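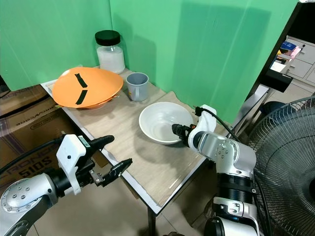 About Navside

Navside is a small travel company for families. We plan day trips and short holidays for parents who want to visit a theme park, a water park or a zoo, but who don't have time to compare tickets, hotels and buses by themselves. We started with one minibus and a telephone on Rajkumari Shakya's kitchen shelf. Now we have an office with a proper door, and 8 people are working in it.

The first trip was to the Sisodia water park, in January, when the park is quiet and the entrance is cheaper. It rained until lunch. The children did not mind it, the grandparents did, and since then every one of our programmes has an indoor plan written on the back page. 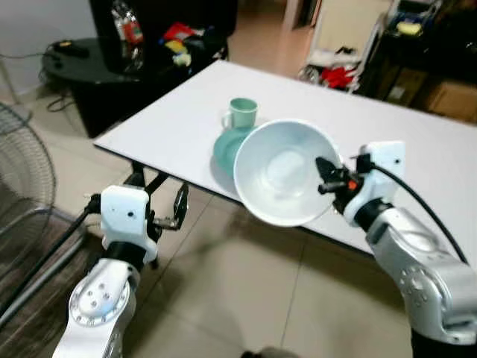
We visit each park ourselves before we sell it. Two of us go on a normal working day and again in the school holidays, because the same park can feel very different when the queues are long. We write down the height limits for the rides, where a pushchair can pass, the price of a bottle of water and how far it is from the car park to the gate. If we did not enjoy a place, we tell you so when you ask, even if we have tickets for it.

Our groups stay small. The minibus takes 14 guests, and for the Meltano adventure park we go with two buses at most. Children under 2 travel free with us, but please tell us their age when you book, so that the right seat is fitted. 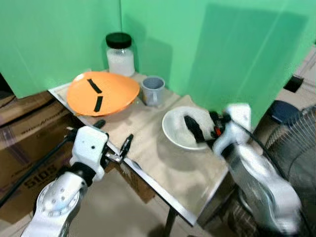 Most of our guests come from schools and from families who were with us before. Last year we made 135 trips, and 80 of them were for schools. For teachers we prepare one paper with the timetable, the meeting points and the telephone number of the guide. Kusum Pant is responsible for the school bookings and she answers in English, Nepali and Hindi. She asks only that you send the list of pupils one week before the trip.

We do not sell flights, and we do not arrange visas. For hotels we work with Pestura, a family guest house close to Meltano, where breakfast begins early enough for the first bus. After one spring weekend there we received this message:
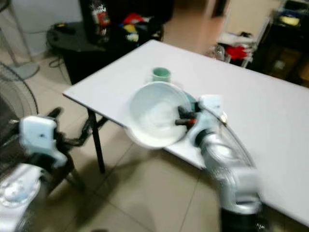
Deepa: We were afraid that two days in a park would be too much for our youngest, but the guide told us which rides to do before ten o'clock and we were never more than a few minutes in a queue. The breakfast was simple and good. Next time we would like a longer stop on the way home.

The longer stop is now in the programme. If you have another wish, write to us or come to the office between nine and five. Bookings for school groups are best made one month ahead.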